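Kitchen tips we learned from teaching a robot to tidy

By Nouhaila Benmoussa, Plinholm evening robotics class

I joined the robotics class at Plinholm with no plan to become better in my kitchen. Our project this term is a counter-tidying program. The arm must take small things from a kitchen counter and put them where they belong. We do most of the work in a simulator, and only the best version goes to the small real arm at the end of May.

When you must explain a kitchen to a program, you notice many habits which make the work harder. I wrote down the ones that I now use at home, and some classmates added theirs.

Give every thing one place

In our program each object has a target, and the target is one place. At first we let the cans go "to the shelf or the cupboard", and the planner changed its mind in the middle of the movement. At home I did the same for years. Now the cans have one shelf and the spices have one drawer. If a thing has no place, I put it in a box by the door and decide about it at the end of the week.

Stand the cans up first

A can on its side is the object our class likes least. It rolls when you touch it, and the fingers come to it from the wrong angle. Before you wipe the counter, stand up everything that can stand. Then move it to the back in one row. You will need only one pass with the cloth.

Thin things need an edge you can reach

Recipe cards, thin lids, small cutting mats and baking sheets are hard to pick up when they lie flat. The robot cannot get under them, and a person with wet hands has the same trouble. Keep them upright. An old letter holder or a dish rack with narrow slots is enough. Leave a space of two fingers between the groups so that your hand can go in.

We spent two evenings only on the grip for thin objects. What helped was to close the fingers slowly and to come from the narrow side. 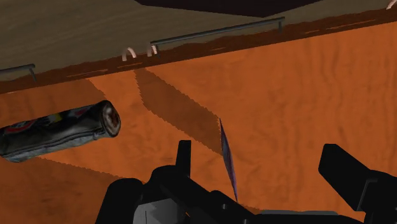 Our counter in the simulator, with the thin piece upright by the gripper and a can lying at the left.

Look at your light

Shadows gave us a lot of errors. The program took a dark band on the counter for the border of an object, and it tried to go around it. My own counter has a lamp behind me, so I always cut vegetables in my own shadow. I bought a cheap light strip and fixed it under the wall cupboard, near the front edge. Clean the place with a little alcohol before you press the strip on, or it will fall after some days.

Keep the drawer fronts free

Do not hang towels on the bar handles of drawers you open often. You must move the towel each time, and it ends on the floor. One hook at the side of the cupboard is better. If a handle is loose, tighten the screws from the inside of the drawer, half a turn on each side, and then again. If the hole is already too wide, a wooden toothpick with a little white glue will hold the screw in a chipboard front. Let it dry overnight.

Make the test small

In class we try a change on one object before we run the full list of 40. At home, please arrange one drawer and use it for a week before you buy organizers for all the kitchen. I did not do this and I have now a bag of plastic dividers that fit nothing.

Write down what failed

Our log for the Kivmont task has 2153 attempts in it, and the failed ones are more useful to us than the good ones. I keep a sheet inside the pantry door for the same purpose. It says things like "lentils bought twice" and "big pot does not fit under small pot".

If you have a tip for greasy jar lids, please leave it with the class list at the front desk. The Nuvside group has promised us theirs also.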